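October 2, 2020
Posted by drinville_renter

Moved apartments for the second time this year. The first move was in May, from Mitinton to Drinville. This one was four blocks. I'm writing down what I learned while I still remember it.

The short move was harder than the long one. For the long one I packed properly. For this one I told myself I could carry things over in bags after work. I was still carrying bags a week later.

If you're moving within the same neighborhood, rent the van anyway. Mine was $80 for the day and I should have done it on day one.

Change your address with the bank first, then the post office. I did it in the other order in May and a replacement card went to the wrong building.

The electric company, Usuga, wants a meter reading from you on the day you get the keys. Take it before you bring anything in. My meter is behind the hall closet door, and by evening there was a bookcase in front of it.

Read the lease for what the building calls "quiet hours." Ours start at 7. That covers drilling, furniture assembly and laundry — so shelves are a weekend job now.

Label boxes on the side. You can't read the top of a box when there are three more on it. I knew this and still wrote on the tops.

Front-loaders, since a few of you asked what to check on a washer before you sign. Look through the door glass, then open it and look at the gasket and the drum. 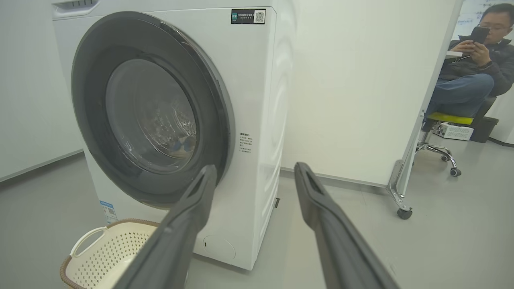
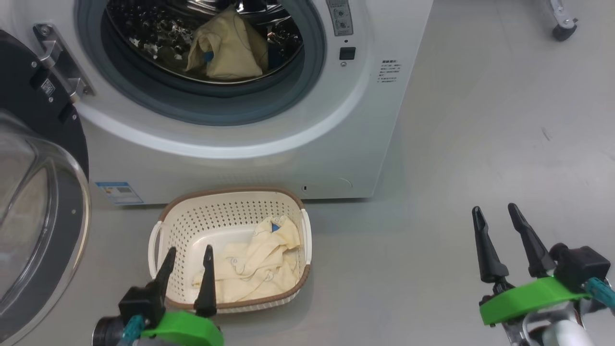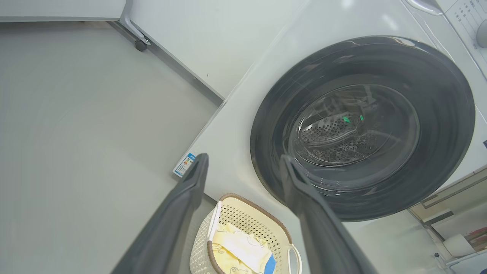 Back to the lease. Ask who handles repairs. In our building it's a management company called Estent, and they only take requests through their website. A phone call doesn't count, even if someone picks up and writes it down.

Deposit from the old place: they have 4 weeks to return it here, according to my lease. I put the forwarding address in an email and also on paper, and kept a copy of both.

Still to do: renter's insurance, a second set of keys, and the bedroom blinds — the old ones are two inches too narrow for the new window. If anyone in Drinville needs boxes, I have plenty, flattened, free to whoever picks them up.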